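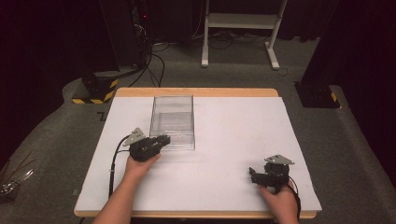

## Why Can You See Through Some Plastics?

Light travels in straight lines until it meets something. Then one of three things happens. The light bounces off, it gets soaked up, or it passes through. Most objects do a mix of all three.

A material that lets light pass straight through is called **transparent**. A clear plastic box is transparent, so the color of the table or board under it shows through the bottom. You can still find the walls, as a small part of the light bounces off them and makes faint reflections.

## What is inside plastic?

Plastic is made of very long chains of tiny particles. The chains are called **polymers**. In some plastics the chains lie in a tangle, like cooked noodles. Light meets the same kind of tangle everywhere and keeps going straight.

In other plastics, parts of the chains fold into neat stacks. Light bends a little each time it moves from a tangle to a stack. After many bends it is scattered in all directions, and the plastic looks cloudy or white. A milk jug is cloudy in this way.

## Words to know

- **Transparent** – light goes straight through
- **Translucent** – light goes through but is scattered
- **Opaque** – no light goes through

## Try it: the tape test

You need a piece of frosted plastic, rough on one side, and clear sticky tape.

1. Hold the frosted plastic 3 inches above a printed page. The words look blurred.
2. Press the tape onto the rough side. Rub it flat.
3. Look again through the taped part.

The words should be easier to read. The rough side has tiny bumps that scatter light. The glue fills the gaps between the bumps and makes a smooth surface – so more of the light goes straight.

Scratches work the same way. An old lunch box looks dull after many washes, even though the plastic inside the walls may still be clear.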